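Prumix Kitchen Notes
Home » Tips » Cleaning Up » Can a Machine Clear the Crawfish Table Yet?

March 2022

Every June we boil crawfish, and every June I am the one left standing over the table afterward with a bowl and a bad attitude. So when readers ask whether a robot can do it yet, I take the question personally.

The short answer is that it can try, slowly, at a table you have set up for it. A pile of crawfish is a rotten thing to hand a machine. The pieces are curved, they hook onto each other, and no two come away the same. Pick up one claw and you may get the whole family.
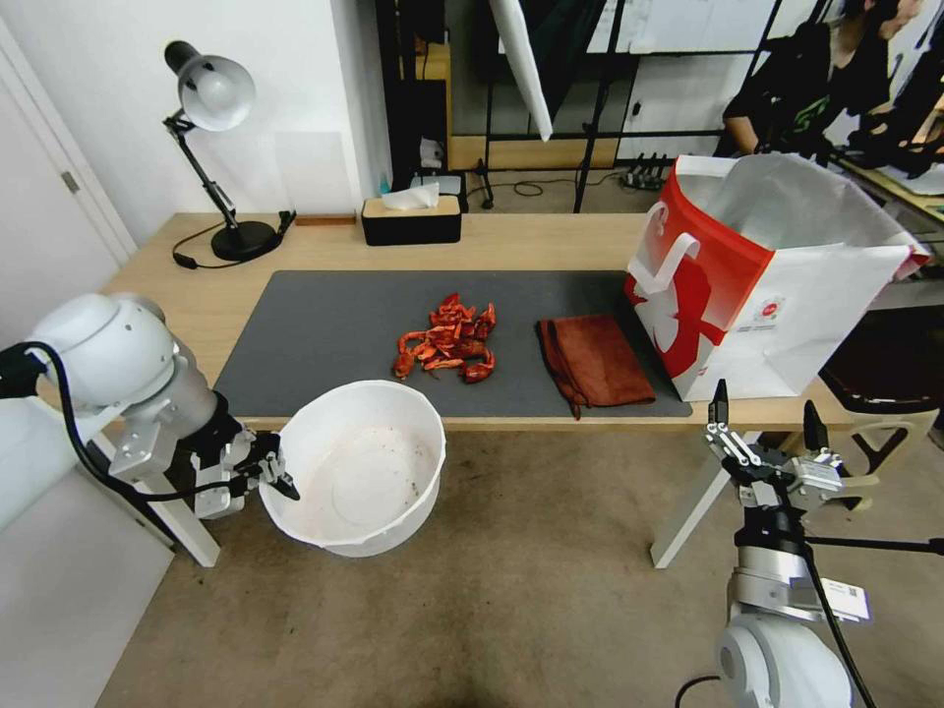

A dishwasher has it easy by comparison. Plates come in a few sizes and hold still. Shells slide and catch, and leave a smear behind that has to be wiped, which makes it a second job with a second tool. A person switches from picking to wiping without noticing. For two-finger grippers, that's a whole new chapter.

Until the machines catch up, these tips work for either kind of help:

Put down a mat. A dark one shows you the bright bits you missed, and you can carry the whole thing to the sink.

Keep the bowl or bucket right up against the table edge. The shorter the trip, the fewer claws on the carpet. Better still, don't do this over carpet. I have done it over carpet.

Big pieces first, cloth last. Wiping too early just gives the shells a ride around the table.

Use a cloth you don't love. Microfiber grabs the small stuff nicely and then refuses to let go of it, so shake it out outdoors before it goes anywhere near the washer.

Move the lamp back and get its cord out of reach of anything with elbows.
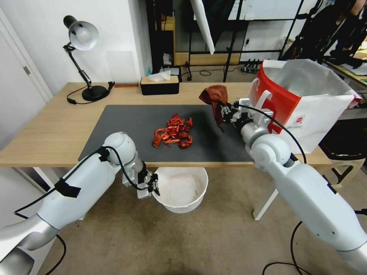 Smell is the other half of the job, and I haven't heard of a robot that minds it. Shells should leave the house the same night. If your pickup is days away, double-bag them and put them in the freezer. Label the bag. I once thawed one in Haverford expecting soup stock.

For the table itself, dish soap and warm water, then a wipe with half a lemon if the finish can take it. Rinse the bucket before the residue sets.

Would I buy a shell-clearing robot? For $1000, if it also did the bucket, I'd think about it. My nephews currently charge 9 dollars and a soda, and they miss the corners too.

Filed under: Cleaning Up, Seafood
Next tip: Getting Butter Out of a Tablecloth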